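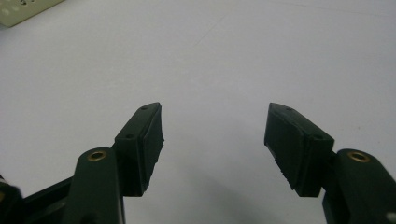
Splitting a big model into packages in Kitport

If your Kitport model has grown past 200 elements, it's time to split it up, and you're going to love how fast it opens afterward!

First, save a baseline (File, then Baseline). Next, open the Package Browser and make one package per business area. Drag elements over in small batches - the links between them come along on their own. 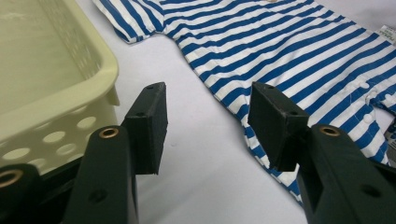
Striped baby garment and a pale yellow basket on a white tabletop

Now run Check Links. My last model had 173 cross-package links, and Kitport listed every one of them with its source and target. So handy! Fix anything marked red, then save again.

Using the Gitari plug-in? Turn off auto-layout before you drag, or it will redraw each diagram as you go. You can switch it back on once the link check comes up clean.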